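Trosa 641 圆形边桌(灰色)

品牌:Giltano
系列:Trosa
型号:641
桌面颜色:中灰
桌面直径:600 毫米
底座调节脚:4 个
供货:整张桌、单独桌面、单独底座
页面更新:2019-06-05

产品说明

Trosa 641 是一张小圆桌,主要给工作间、茶水角和宿舍公共区用。桌面是正圆,没有抽屉,也没有下层搁板。桌子可以靠墙放,也可以放在两张工作台中间,人从哪一侧伸手都能拿到东西。

这个系列一开始只有办公室用的长桌。客户反映长桌上总是摊着吃的喝的,和工具、线材混在一起,不好收拾,于是加了这张圆桌,专门放杯碗、零食罐、瓶装食品和手边的小东西。桌面选了灰色,和大多数深色设备、浅色墙面放在一起都不显眼。灰色上看得出污迹,但比纯白桌面耐看一些。

放什么合适

常见的用法是放一只碗、一两个带盖的罐子,再留一块地方给纸巾和当天要用的扁平物件。碗口宽而浅的,建议往里放,外侧留给经常拿起来的东西。瓶子直立放没有问题。圆柱形的瓶子如果要横放,下面最好垫一块布,桌面四周没有挡边。

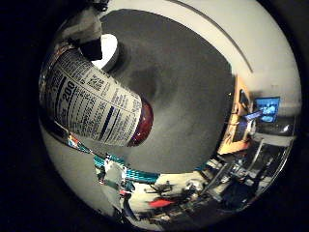
瓶装食品和补充剂的标签一般印得很密,字也小。放在公共区域的,建议在盖子上另贴一张写了开封日期的小纸条,深色盖子用白底的贴纸比较清楚。标签本身不要遮住,营养成分和食用量那一面朝外放,拿的人不必转着瓶子找。

透明或半透明的罐子适合装零散食品,不开盖就能看出还剩多少。盖子颜色和罐身分开的,盖错的情况会少一些。玻璃瓶比较重,请放在靠近桌子中心的位置。

附近有显示屏或其他通电设备时,饮料和汤水请放在离线缆远的一侧。桌子本身不带电源插座,也没有走线孔,不建议把插排放在桌面上。

桌面与使用痕迹

桌面是哑光处理,光线不均匀的时候,各处的灰色深浅看上去会不一样,这不是色差。新桌出厂时表面应当干净,没有划伤。收到后发现有线状痕迹的,请在 5 天之内联系,并附上桌面的照片。

用过一段时间以后,桌面会出现污迹和擦痕,这一点请在购买前考虑。下图的桌面靠中间偏下有一块深色的污渍,右边不远处是一小片细黑的划痕状印子,桌上摆着白色浅口圆碗和一个深蓝盖的红色半透明容器。我们出售的二手桌也会有类似的痕迹,按“有使用痕迹”一级定价。对外观要求高的客户请选新桌,或者只换桌面。
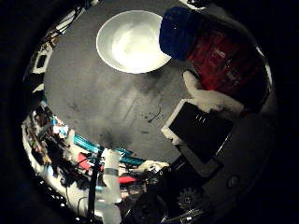 清洁

日常用拧干的软布擦。有油的地方,先用温水加少量中性清洁剂,再用清水擦一遍,最后擦干。
深色的污渍先用湿布盖住几分钟,再顺着一个方向擦。
不要使用钢丝球、砂纸和带研磨颗粒的膏剂。黑色细线如果擦过之后颜色变浅,多半是别的物件蹭上去的;完全没有变化的,可能是划伤,清洁解决不了。
底座用干布擦灰就可以,调节脚的螺纹处不要进水。

安装

桌子分桌面和底座两件发货,包装内附内六角扳手。把桌面反扣在软垫上,对齐底座的安装孔,先把所有螺丝带上几圈,再逐个拧紧。翻正以后放到要用的位置,轻按桌边,哪边下沉就调哪边的调节脚。地毯上使用的,过一周左右再调一次。

搬动时请托住底座,不要抓着桌面边缘拖行。桌上有碗和瓶子的时候先收走再搬。

选配件

Erska 圆形桌垫:深灰,与 641 桌面同径,可以揭下来单独清洗。适合每天都放碗和罐子的桌子。
Erska 浅托盘:带一圈矮边,用来归拢瓶子和小零件。
替换调节脚:一套 4 个,带防滑垫。

桌垫会盖住桌面原有的痕迹,二手桌的买家选这一项的比较多。

发货与退换

现货由 Nyarko 仓库发出,整张桌走物流,单独的调节脚走快递。送货到楼下,需要上楼请在订单备注里写明楼层和有无电梯。

新桌未安装、包装完整的可以退。已经安装但有质量问题的,我们更换有问题的那一件,不需要寄回整张桌。二手桌售出后只处理结构问题,桌面的污迹和擦痕不在退换范围内,下单之前可以要求看当前那一张的桌面照片。

浅灰色桌面预计 11 月到货,到货前不接受预订。需要一次购买多张的,请在询价时注明用途和送货地址。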